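Filed under: wrist camera, mounting and checking. Applies to the Nineo arm on the tabletop cell, two-finger gripper.

The Kiltex quick-start says the wrist camera is "self-locating." I wouldn't bet a shift on it. The bracket has slots where it should have dowel holes, and slots move. If your grasps have started landing to one side, do this before you let anyone retrain anything.

## Before you start

You need a 3 mm hex key, a paint pen, a lint-free cloth and the reference still you saved last time. If you didn't save one, you'll be saving one today.

Put the arm in hold and press the stop. The software hold alone has let the wrist sag on us, whatever the release notes claim.

## Refit the camera

1. Unplug the camera at the wrist end. Pull on the plug, not the cable.
2. Back off both bracket screws until the bracket slides. Don't take them out.
3. Wipe the lens and the bracket face.
4. Push the bracket all the way toward the wrist flange and snug the screws by hand.
5. Tighten one, then the other, in small turns. Going straight to full torque on the first screw twists the bracket.
6. Put a stripe of paint pen across each screw head and onto the bracket. A broken stripe means it moved.
7. Plug the cable back in and leave slack for a full wrist turn.

## Check the view

Release the stop, home the arm and send it to the look pose. Open the gripper. Wait 15 seconds before grabbing a still, or the exposure will still be hunting.

Both fingers should show at the bottom with clear table between them. If you only get one, the bracket is crooked and you go back to step 4. Lay out something with a clear long axis, such as a play-food bottle across a plate, and save a still.

The vendor's checker gives this a score out of 100. Ciarán Fitzgerald and I got 22 points of difference from the same bracket position by turning a lamp off, so I ignore the score and compare fingertips against the old still by eye.

Blocky edges around dark parts are compression. Refocusing won't fix them. Check the stream quality setting, and check it again after updates, which like to put it back to default.

## Last thing

Run 3 slow approaches, stopping short of contact. If the fingers drift off to the same side each time, redo the hand-eye calibration using the Jedotham sheet. The automatic routine reports success far too easily for my taste.

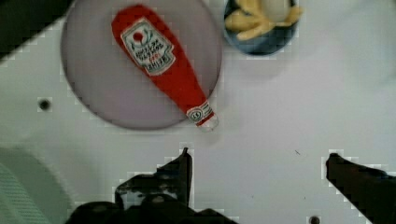

Wrist view with the gripper open, ketchup bottle lying across the plate.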